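Stamatia Kourkoulas has been repairing other people's computers in Telcombe for long enough to have opinions about their crumbs. "Toast is fine," she says. "Toast is dry. It's the yogurt people I worry about."

Her shop, Lundis, sits between a dry cleaner and a place that sells only lampshades. On the morning I visit there are 6 machines waiting on the shelf and a man at the counter who would like his wedding photos back. He has no backup. Kourkoulas does not sigh, though I get the sense she is saving it for later.

"People ask me if their computer is dying," she says once he has gone. "Usually it's full. They have 751 screenshots on the desktop and a toolbar from a pizza company."

She charges $100 to look at anything, a fee she brought in last September after a customer asked her to diagnose a laptop over the phone by describing its smell. Business dipped for a month, then recovered. The laptop smelled of soup, she adds.

I ask whether it still makes sense to fix an old office desktop when a new one is so cheap.
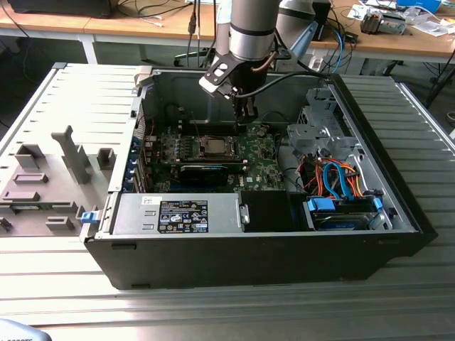
"Cheap for who?" she says. She likes the big ugly towers, the ones with a side panel you can take off and room inside for a hand. Thin laptops she regards as a personal insult. "They glue the battery in and then they send me a survey."

Her old business partner, Nuno Barreto, left to sell phones in Ralberg. They still have lunch. He brings his own phone for her to fix, and she charges him the full fee.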